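March 2024, Kadthorpe, back room

Clearing the round table so Llewellyn can have it back. It has been collecting packets and wrappers since January and there was no clear space left to write on.

Sorting rule, same as for the shelves: full packets to the snack crate, opened ones clipped shut and used first, foil and empties in the bin. Cloths go in the wash bag whatever state they are in. Boxes with printing on them stay until I have checked the label against the Zonero list.

Crate holds around 600 g of small stuff before the lid stops closing. Need 2 more clips. The clock stays off the wall until the new hook comes.

Still to do: wipe the top, move the chair back in, label the crate.

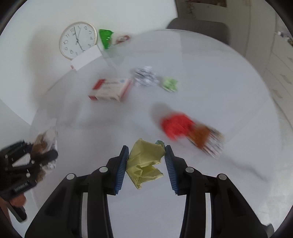
Rukorel order should go in before the crate gets its label, the sizes have changed and the old list is no good for the bigger packets.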